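Open Day at Flidulby

Photos from the open day on March 7, 2024, when Flidulby let visitors into the workshop for the afternoon. There were 80 places and they filled up in February. Khang La ran the two-arm demonstration, and most people stayed at that bench longer than at anything else. The job was books and a small green shelf.

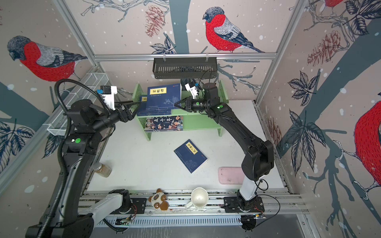

Khang ran the session in short rounds with time for questions after each one. Most of the questions were about grip force and what thin covers do when they are squeezed. He said a paperback is harder than a hardcover, and that a book standing next to another book is harder than one on its own. The control software is called Jono. Version 2 went in a week before the visit.

Book handling started as a side project with Atanasov, who run a small lending library and wanted to know if reshelving could be done overnight.
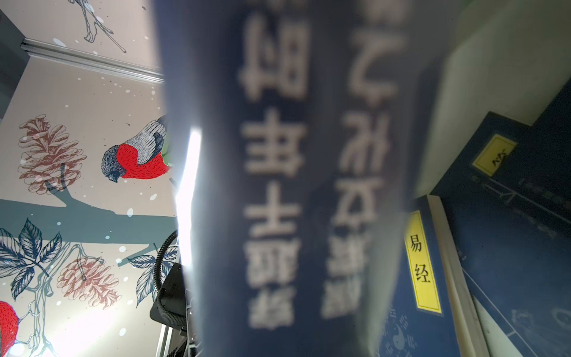 The wrist cameras came up a lot too. Khang's answer was that up close a cover can fill most of the view, so the arm has to work from what it saw a moment earlier as well.

Coffee was in the front office afterward. The Tavilico team had the next room, and their photos are on a separate page. If you were there and would like full-size copies, write to the office and give the gallery number, 556.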